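Storing Off-Season Items in Open Bins
Zernley Household Extension, Home Care Series
Friday, September 25, 2020

2 comments
7 shares

The change of season is a suitable time to review what is kept in closets, basements and garages. The Extension office recommends that households sort before they buy containers. Bins purchased first tend to be filled with whatever is closest to hand, and the contents are then difficult to locate in spring.

Begin with one closet or one shelf. Place everything from it on a table or a clean sheet and return only what will be used before the end of winter. Fabrics should be washed and fully dried before storage. Leather goods should be wiped down and left out overnight. Batteries must be removed from flashlights, toys and radios.

Open-topped bins are best suited to items that are handled often, such as gloves, pet supplies and cleaning cloths. Lidded bins are preferred for bedding, holiday linens and anything kept on a basement floor. Heavy items belong on the lowest shelf in either case. A bin that cannot be lifted comfortably by one adult should be divided into two.

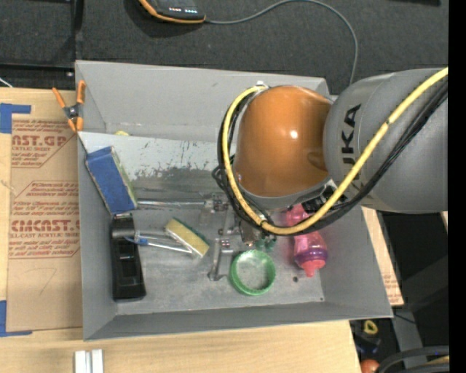
How often should storage bins be cleaned?
Twice a year is sufficient for most homes. Empty the bin, wash it with warm water and a small amount of dish soap, rinse, and let it air dry before refilling. Bins that hold shoes or garden tools may need a wash every month.

Labels should be placed on the short side of the bin, where they can be read from the front of a shelf. Masking tape and a permanent marker are adequate. Residents of the Tanner and Taler districts may collect printed label sheets from the Extension desk at no charge, limited to two sheets per household.

Do not store paint, solvents or fuel in household bins of any kind. These products should remain in their original containers, away from heat and out of the reach of children.

The Listier storage checklist may be requested at the same desk. Please allow seven days for mailed copies.

1,810 views
Share this page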